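Dos brazos, una pelota y una caja: montar la simulación antes de tocar el taller

Por Réka Gál. Nivel: has programado algo y tienes paciencia, o al menos una de las dos.

En noviembre, Kálmán Kocsis y yo juntamos dos brazos de sobremesa en el taller compartido. A los cuatro minutos de encenderlos, uno de ellos intentó atravesar el banco de trabajo. El banco ganó. Desde entonces tenemos una norma escrita con rotulador en la puerta del armario: nada se mueve de verdad hasta que se haya movido en el simulador sin romper nada.

Este tutorial explica cómo montamos esa escena de pruebas. Usamos Nakia, un simulador modesto que arranca en el portátil viejo del taller, y Orkis, el programa que manda las órdenes a los brazos, reales o simulados. Si usas otros, los menús se llamarán de otra manera y los errores serán los mismos.

Lo que necesitas

Nakia y Orkis instalados y hablándose por el mismo puerto.
El modelo de tus brazos con sus pinzas, a ser posible con las medidas corregidas (luego vuelvo a esto, con rencor).
Dos objetos sencillos: uno que ruede y uno que se caiga.
Una tarde. El fabricante de los tutoriales dice una hora; el fabricante de los tutoriales no ha conocido nuestro portátil.

Paso 1. El suelo y la mesa

Crea un proyecto vacío y añade el plano de suelo con cuadrícula. La cuadrícula no sirve para la física, pero cuando muevas la cámara y no sepas si estás mirando al norte o al techo la vas a agradecer.

Encima va la mesa. Ponle un color liso y mate. Yo perdí un rato buscando una textura de roble preciosa, con sus vetas, y lo único que conseguí fue que la detección por color encontrara pelotas donde había nudos. Mesa gris. Asúmelo.

Fija la mesa como cuerpo estático. Si se te olvida, al pulsar «Iniciar» se irá al vacío con todo lo que tenga encima, en silencio y con mucha dignidad.

Paso 2. Los objetos

La pelota es una esfera roja sin más. Dale masa y, sobre todo, fricción de rodadura: con el valor a cero, cualquier roce la manda de excursión. La caja es un prisma alto y estrecho con una imagen de cartón impreso pegada en las caras. Colócala de pie. Tumbada es mucho más fácil de manejar y no aprenderás nada.

Deja sitio entre las dos. Los primeros intentos de coger la pelota suelen ser más bien manotazos.

Paso 3. Los brazos

Carga un brazo a cada lado de la mesa, mirando hacia el centro. Orkis los llama «izquierdo» y «derecho» según el orden en que los cargues, sin preguntarse dónde están. Comprueba que coinciden: manda abrir la pinza derecha y mira cuál se abre. Kálmán se saltó esta comprobación y pasó media tarde depurando un brazo que obedecía perfectamente, solo que era el otro.

Guarda esa postura como «inicio», con las pinzas apartadas de los objetos. Vas a volver a ella más veces de las que te gustaría confesar.
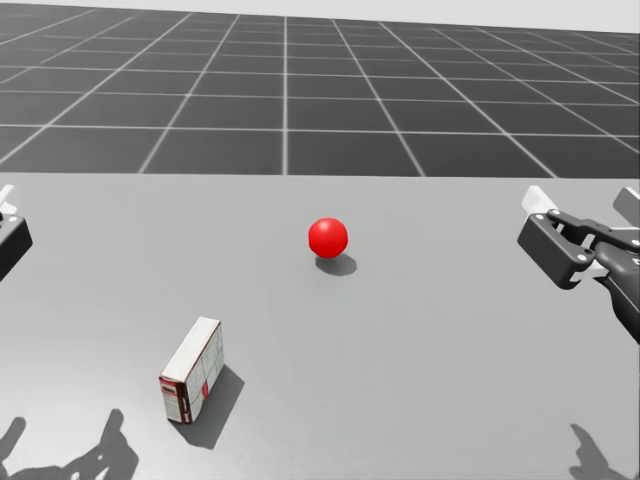 La vista general de la mesa, con la pelota y la caja sin que ninguna pinza las toque.

Paso 4. La luz

Una sola luz, arriba y a la izquierda. Con tres quedaba todo muy bonito y perdíamos las sombras, que son la manera más barata de saber si un objeto está apoyado o flota un poco. Si la sombra de la pelota aparece despegada de su base, revisa la altura a la que la has creado.

Ojo con las sombras de los propios brazos. También caen sobre la mesa, y un umbral mal puesto las tomará por cosas que agarrar.

Paso 5. La pinza

Vuelvo al asunto del rencor. El modelo de pinza que descargamos de Juhász venía con los dedos bien dibujados y los límites de apertura mal puestos: un eje aceptaba 400 donde debía aceptar 100. En pantalla los dedos se cruzaban como si rezaran.

Abre el archivo del modelo, busca las articulaciones de las barras y corrige los límites una por una. Después haz que un lado copie al otro con el signo cambiado. La copia la hace la opción «espejo»; el signo lo tienes que cambiar tú, y si no lo cambias los dos dedos se irán juntos hacia el mismo lado, muy compenetrados.

Paso 6. La cámara de la pinza

Añade una segunda cámara solidaria con la pinza, por detrás y algo por encima, apuntando hacia los dedos. Para apuntar es mucho más útil que la general: lo que quieras coger tiene que quedar en el hueco entre las dos yemas blancas. Si la pelota asoma por fuera, como a la izquierda en la captura, todavía falta girar o desplazar el brazo. Cerrar ahora sería agarrar aire.

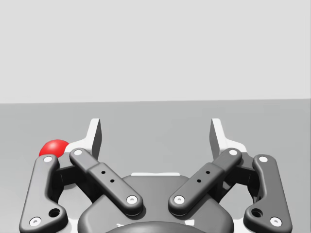
Paso 7. El primer agarre

Sitúa la pinza sobre la pelota, baja despacio y cierra con poca fuerza. En Orkis la fuerza va en unidades propias que nadie ha documentado; nosotros empezamos en 456 porque era el valor que venía en el archivo de ejemplo, y ahí sigue. Con 3.000 la pelota sale disparada y no vuelve.

Si los dedos atraviesan la esfera, baja el paso de tiempo a la mitad. Si tiembla entre las yemas, sube la fricción de contacto antes de tocar la fuerza.

Paso 8. La caja

Repite con la caja, entrando por las caras estrechas si la apertura no te da para las anchas. Se va a caer. Pulsa «Restablecer», baja la velocidad de aproximación y prueba otra vez. Cuando lleves diez agarres seguidos sin tirarla, guarda el proyecto con otro nombre y pasa a los brazos de verdad, con la mano cerca del botón de parada.

El botón, por cierto, es un Betico de segunda mano y hay que apretarlo con ganas.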